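Fabric Care Questions, Answered

Hornulthorpe Mending Room
Last updated September 27, 2018

We get asked the same things at the counter every week, and a lot of the questions start with something printed on a bottle. Our answers are below. Orhun Dursun wrote most of them and he is hard to impress.

Do I need a special detergent for black clothes?

Probably not. We washed matching dark shirts in a "color lock" liquid and in plain store-brand liquid for six months, and we couldn't tell the piles apart. Cold water and turning things inside out did more than either one.

Does vinegar set dye?

People swear by it. We have yet to see it work on a finished garment from a store. If your jeans bleed, wash them alone a few times.

Is "dry clean only" always true?

No, but don't take that as permission. Some makers use the label to cover themselves. A lined jacket can shrink on the inside and not on the outside, and then you own a very strange jacket.

Are fabric shavers safe?

On flat, thick knits, mostly. Pilling comes from short fibers working loose, and shaving takes off the fuzz without fixing the yarn. Anyone who says one pass will make a sweater new is selling shavers.

Why do my cuffs go baggy before the rest of the sweater?
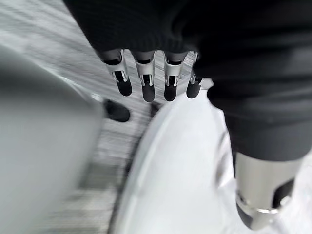 Cuffs get pulled, pushed up and leaned on all day, and cotton has very little spring of its own. Steam may help wool. It rarely does much for cotton, whatever the video said. Look at how the cuff is knit before you pay for a repair. Fine vertical ribbing, like on the black cuff shown with this answer, is the kind we get asked about most, and matching it with a patch is slow work. We usually suggest replacing both cuffs or leaving them be.

Do you sell the sprays you're asked about?

No. Rachid Ait Brahim tried two of them on our test rags and wasn't persuaded.

How much does a cuff replacement cost?

It depends on the knit, so bring it in. We won't quote from a phone call. Allow five working days, longer if we have to order ribbing.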